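Hatoslow Home Handling Group
Minutes of the safety and faults meeting
2022-05-01

Present: the group lead, the two bench leads, four operators, the repair tech, the note-taker. The Donnelly office joined by phone and stayed for everything except item 5, when the line dropped.

1. Welcome and last minutes

The lead thanked everyone for coming in at short notice, and for the banana bread, which was gone before the minutes of the last meeting had been agreed. They were agreed with one fix: the spare finger pads went to Donnelly and not to Zulby, and Donnelly would like it known that they did arrive.

2. The pinch on the folding job

Most of our time went on this, and rightly so. During the clothes folding work two operators were sharing one bed, each with a hand-held gripper, picking up garments from both ends. One operator reached across to smooth a sleeve with the free hand while the other was closing, and got the side of a finger caught between the pads. The skin was not broken. The operator told us it felt like shutting a finger in a kitchen drawer, said a word we will leave out of the minutes, and was back at the bench after a cup of tea. We are all very glad it was no worse, and the lead thanked the operator for writing it up the same afternoon when it would have been so easy to shrug it off.

The repair tech then took us through the grip log. The trigger was let go, and the fingers should have opened right away. They stayed shut for a moment longer. On going back through the session, the tech found the same slow release on 16 closes out of 307, all of them on the one tool, so this is a fault and not a case of somebody being clumsy. There was a good deal of relief at hearing that said out loud.

One bench lead asked whether lint could do it. The tech thinks it might. When the slide was opened up there was a fair bit of dark fluff packed in behind the fingers, and the return spring was tired as well. Beker, who make the spring, have been asked what life we ought to expect from it. Our own count on that tool stood at 1,008 closes at its last service, and it should have been looked at again before now. The lead took the blame for that, kindly and at some length, and was told by several people to stop.

3. How the bedside work is set up

We then spent a while on the layout of the job itself, with the pictures passed around the table so that the Zulby newcomers could follow the talk about reach and elbow room. 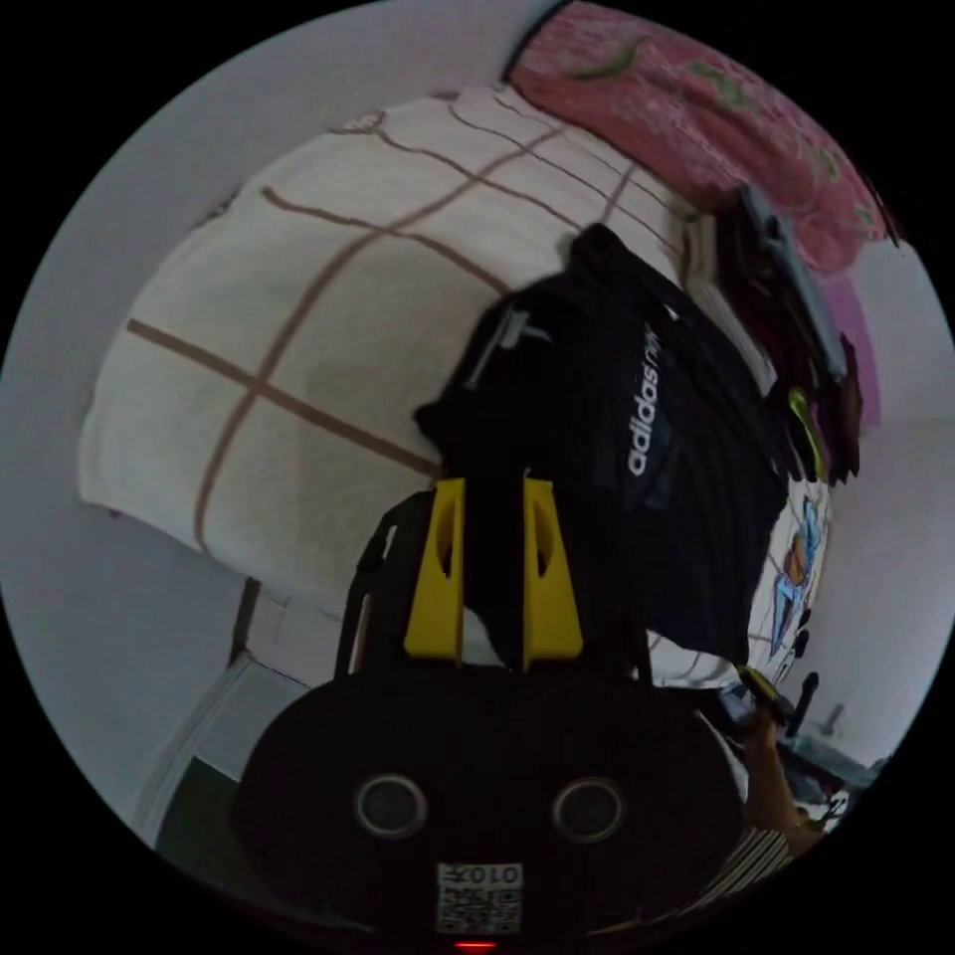
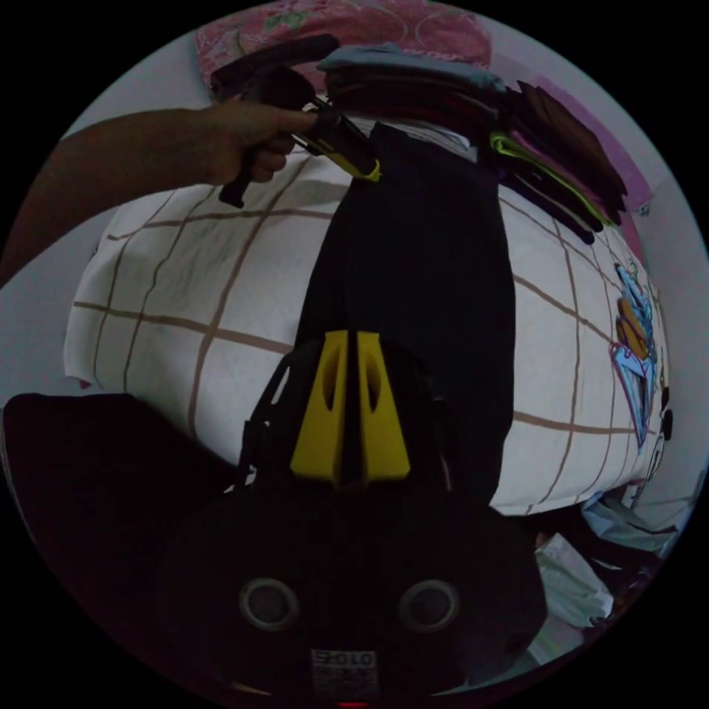
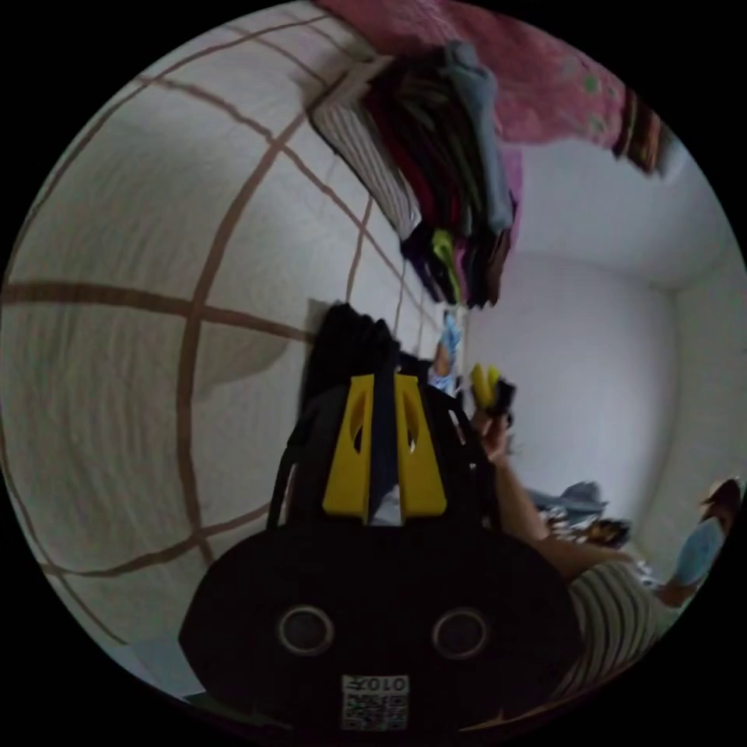 Folding job, bedside setup: yellow-fingered grippers at work over the checked bedding.

Points raised, in no special order:

The dark clothes are the hard ones. An operator said that black cloth on black tool parts makes it difficult to judge where the fingers end and the garment begins, and that the yellow is a real help there. The other bench lead would like the yellow carried further down the finger. The tech will ask, but would not promise it.

Two people at one bed is fine so long as both hold back from the other's end. It was felt that we had let this slip little by little, as you do when you like the person you are working with and want to help them along.

Things on the floor beside the bed were talked over. We all have a habit of dropping bits and pieces down there and stepping around them, and a person stepping around a heap is not watching a gripper. The lead asked for the floor on the working side to be cleared before each start. There was some grumbling about where it should all go. A crate was offered from the Donnelly stores, and accepted.

The light was called gloomy by three people and perfectly all right by one. We will try a second lamp and see.

4. What we agreed

The slow tool is out of use and has a red tag on it. Please leave the tag alone, even if you are short of a tool and it seems to be behaving itself.

All the other grippers are to have the slide opened, brushed out and checked for a slow release before they go back on the folding job. The tech has 62 to get through across the sites and would welcome company.

No free hand near the other operator's fingers. If a sleeve needs smoothing, say "hold," wait for "holding," and then reach in. We practiced this around the table with a tea towel and it felt silly for the first few goes and then quite natural.

Operators may stop a session at any time without asking. This was already the rule, but two of the newer people did not know it, so it goes on the wall and into the starter notes.

Small pinches and near misses go in the book, including the ones that make you feel foolish.

5. The Zulby alarm

The test alarm at Zulby has been going off when the kettle is switched on. Both are on the same strip. The kettle is moving.

6. Any other business

An operator asked for thinner gloves to be looked into. The pair we tried before were warm and rather comforting but you could not feel the trigger through them. The bench leads will get some samples and bring them along.

The lead asked how the operator's finger was. A little purple, but bending.

7. Next meeting

First week of June, at Donnelly, after the Beker reply is in. The tech will bring the worn spring for everybody to look at, and the note-taker has been put down for the baking.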